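Search this site
Enter keywords
Stories – Poems – Serials

The Night Bus to Sustomstead

Print this page | E-mail this to a friend

My grandmother always said that you should never get on the last bus with a cake on your knee, and I had never asked her why, which I regretted very much by the time we reached the Clolen turning. It was March and raining sideways, and the cake (lemon, three layers, made for her eightieth) had already slid twice in its tin. The number 76 was the only bus left that went over the hill, and the driver took the bends as if he had one of his own waiting at home.

There were four of us aboard. An old man in a waxed hat had the front seat, and behind him sat two sisters who were quarrelling, very gently, over whether they had locked the back door. I was at the rear with my tin, rehearsing what I would say to my grandmother. We had not spoken since the summer, when I had taken the job in Besson and missed her garden party, and she had sent me a postcard that said only "Runner beans did well."
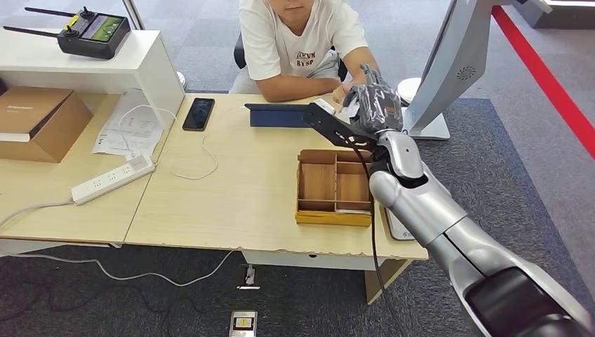
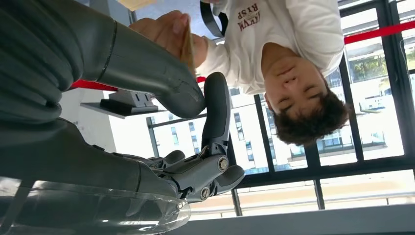

A white T-shirt and a desk, and a dark-haired young face the other way up.

At the top of the hill the bus gave a long sigh and stopped. The driver got down, walked round it once in the rain, and came back to say that we might be a little while. Well, the sisters had a flask, and the old man had half a pork pie, and it seemed a poor sort of person who would sit there guarding a three-layer cake. I prised off the lid with a door key. It had gone over to one side like a hat in a gale, but the driver found us some paper napkins and we ate a good third of it by the light above the stairs.

"Who's it for?" asked the elder sister, with her mouth full.

I told them, and then I told them about the party and the postcard too, and the old man laughed until he had to take off his hat.

"Runner beans did well," he said. "That's a love letter, that is."

We rolled into Sustomstead a good hour late. She was standing at the stop in her late husband's raincoat, holding an umbrella that had given up on one side, and she looked at me and then into the tin.

"You've been on the last bus," she said, and took my arm.

Reader comments (3)

pandivar_reader: Oh, I did love this. My nan sent postcards just like that, mostly to do with the weather!

Hillfoot: Lovely, though I wanted to know if the sisters had locked the door.

teapot8: Read it aloud to my husband and now he wants lemon cake.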